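4.2 Laying out and flattening cloth items

Work on a bare white tabletop. Set the board height to 900 mm before you start.

1. Place the pile on the table and separate the items by color.
2. Take the top item by two points, one on each side, and draw it taut.
3. Keep the items underneath in place until the top one is clear.

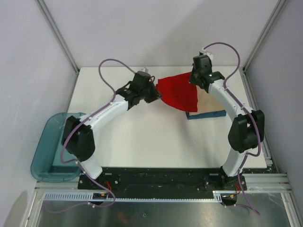

Birsen Bayram adds that step 3 gets skipped most often with thin fabrics, and that she lifts those straight up before moving them sideways.

CAUTION: Do not pull knitwear past its natural width.

4. Lay T-shirts down flat. Start at one upper corner and open any bunched folds there first.
5. Work toward the opposite side. Leave the lower flap for last.

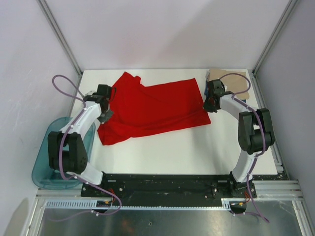 6. Smooth the remaining creases outward from the middle, then fold to the Skalelum card (27 cm edge).

NOTE: Items longer than 113 cm do not fit the card. Fold them in half once and repeat from step 4.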